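Gostthorpe Swap Shed – notes from the September meeting

Typed up by me, Orla Mac Giolla, so blame me for the spelling!
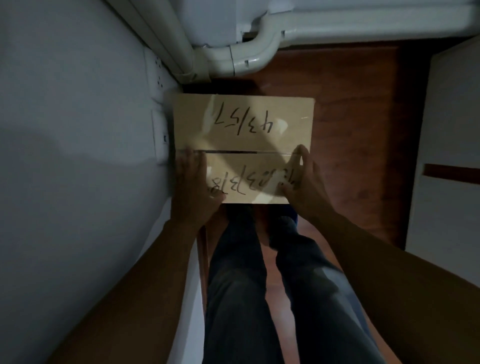
We got going at 15 minutes past seven and went straight to cardboard, which ate up half the evening. Everyone agreed the marker numbers have to be bigger and all facing the same way (I'm as guilty as anyone, I write them on my knee half the time). Box 3927 is still missing from the list. I said I'd look for it in the back room – if it's under the curtains again I'll scream.

Flattened boxes: we've got over 200 stacked by the door and Gallagher wants them moved before the next delivery. Agreed to fold them on the crease and tie them in bundles. Skemus will take them for free if we drop them off ourselves.

Tape: Prellunico quoted us $300 for the year. Too much, we all thought, and I'm going to ask for a smaller order.

Labels: we went back and forth on stickers and stuck with black marker for now. I'm buying new ones, the old ones are awful!

Kettle: still broken. Carried over to next time.

Finished at nine, and I locked up.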